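La pinza suelta el caddy azul antes de tiempo - celda de desmontaje de PC
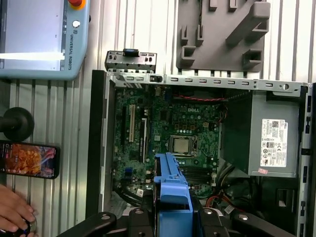
krajewska_ok
Abro hilo por desesperación. Celda con brazo de Universal Robots para desguazar sobremesas, ahora con una Dell. El programa saca el soporte azul de los discos, lo sube y a media trayectoria lo deja caer. Fuerza de cierre al mínimo, 10 mm de aproximación. ¿Subo fuerza o cambio los dedos?

Celina Kalinowski
Antes de tocar la fuerza, mira el TCP. Con los dedos montados un pelo torcidos agarras solo por los nervios del plástico, y eso aguanta lo que aguanta.

vulline310
Discrepo. El TCP es el culpable favorito de este foro. Sube la fuerza y a otra cosa.

Celina Kalinowski
Sube la fuerza y tendrás confeti azul. Lo digo con la experiencia de quien barrió el confeti.

ekel_taller
¿Cuántos ciclos llevan los dedos? En Diltari los cambiamos a los 185 y reapretamos tornillos cada mañana a las 9. Manías de viejo, pero no se nos cae nada.

krajewska_ok
Más de 310 ciclos. Y de reapretar, pues... no consta.

vulline310
Vale, retiro lo de la fuerza. Parcialmente.

krajewska_ok
Actualizo: un tornillo del dedo izquierdo giraba con la uña. Apretado, TCP recalibrado y velocidad de subida a la mitad. Lleva toda la tarde sin soltar ninguno. Los dedos nuevos están pedidos.

ekel_taller
Ponle fijador de rosca del flojo - del fuerte no, que luego hay que sacarlos con soplete.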